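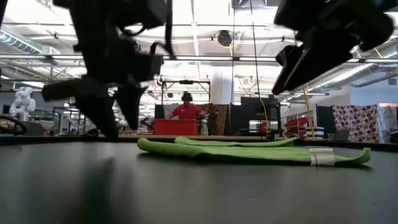 Emmanuel Temba wrote to us last winter that a company which makes only surge protection for street lights must be a very boring company, and he asked why we don't make the complete lamp. We have kept his letter. The answer is a little long, so we use this page to give it.

## Who we are

Vultley is a small manufacturer of surge protection modules and replacement connection boards for outdoor LED lighting. Our customers are towns, road contractors, ports, and a few sports grounds. We have 11 employees. The company was started by Beatrice Mosoti, who worked before in the maintenance department of a lighting contractor and opened many poles there after thunderstorms.

What she found in the poles was nearly always the same. The LEDs were good, the housing was good, and the driver was dead. In older sodium lamps the magnetic ballast could accept a lot of abuse from the line. An electronic driver is much more efficient, but its input stage is sensitive, and a protection part which was chosen for an indoor lamp will not live long at the end of a cable of two kilometers.

In the first year we sold one product. It was a module with three wires, potted in resin, which was connected in parallel with the driver. It worked well, but when it reached the end of its life there was no sign of it. The lamp stayed on, the protection was gone, and the next storm took the driver. Several customers complained about this, and they were right.

## What we make now

**Zondommont** is our main series. It is connected in series with the luminaire, so when the protection is used up, the lamp goes off and the maintenance team knows where to go. Some customers prefer that the light stays on in every case, for example at pedestrian crossings. For them we make the same module with parallel connection and a small indicator that is visible through the pole door.

**Rirner** is a connection board for the base of the pole. It has the terminals, the fuse holder, and a place for one Zondommont module. We designed it to fit in narrow doors, and for this reason the terminals are at an angle. Electricians who see it for the first time usually don't like the angle. Please try it with gloves before you decide.

We don't make drivers, LED boards, or complete luminaires. We are asked for this often. There are many good producers of drivers and we want to stay on good terms with all of them, as we test our modules together with their products.

## How we test

Every new design is tested with combination wave pulses between line and neutral and between both lines and ground. We test with the driver connected, under load, and also with the power off. A module alone on the bench can give a very nice result and still let through too much voltage for a certain driver. If you send us two drivers of the type you use, we will test them with our module and send you the oscilloscope pictures. There is no charge for this if you order 49 modules or more.

The returned modules are also opened. Potting resin is not pleasant to remove and it takes most of a morning for one piece, but we learn more from these than from the laboratory. The change of the thermal disconnector in the second Zondommont version came from a box of returned parts from one port.

## The Rashidi road

Our largest installation is the Rashidi bypass, with 333 poles. The road is on a high, open place and the ground is rocky, so good grounding is difficult there. We visited it before the order and measured the ground resistance at the worst poles together with the contractor. For a part of the route we recommended additional ground rods, and we told the customer that our modules would not solve the problem without them. The rods were installed in January, before the rain season.

We go back there once in the year and read the indicators.

## Working with us

Small orders are welcome. You can buy a single module for trial, and the price will be the same per piece as for a box of ten. For drawings, wiring diagrams, and test reports, please write to the office and tell us the type of the driver, the height of the pole, and if the supply is overhead or in the ground. Beatrice reads the technical questions herself, so an answer can need a few days when she is traveling.

Visitors are also welcome at the workshop, by appointment. Emmanuel Temba is invited too, and he can bring a lamp.

*Page last changed: Thu 4 June*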